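A morning among the drawers at Taltine

The Taltine furniture restorers hold their open day once a year, in November, when the car park is at its wettest. I went because my aunt left me a bureau and I wanted to know whether it was worth mending. The answer came quite early on and was no, but I had paid 4 pounds to get in and there was cake.

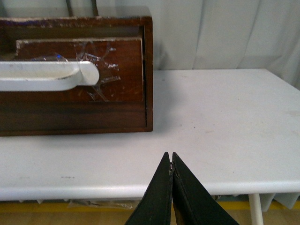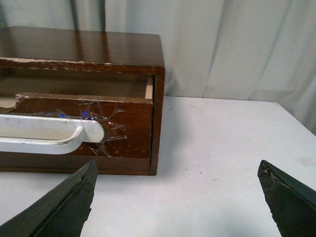 The talk on old finishes

Lerato Mthembu ran the ten o'clock talk, to 18 of us on chairs that were themselves waiting for repair. Her subject was edges. The front edge of the top goes first, she said, as that is where people put their hands, their keys and their Sunday papers. Filling a chip takes an afternoon and matching the colour takes the rest of your life.

She is firmly against furniture polish in spray cans. A man near the back asked about a brand he liked and was looked at for some time.

The stores

Upstairs are 1252 spare handles, each with a paper tag. We were invited to admire them and did so for longer than I would have thought possible. The tags are the work of a Mr Magagula, now retired, whose sevens look like ones. The present staff have learned to live with this.

Next door they keep the veneers, flat, in the dark, at a temperature I envied. Touching is forbidden, though everyone touched.

Lunch and getting home

Soup is in the Samow Room, up a flight of 10 steps with a bad handrail, which seemed a pity given the trade. Take the Gukolar bus if you can. It stops by the gate, and the driver will wait if he sees you running, or at least he slowed down for me.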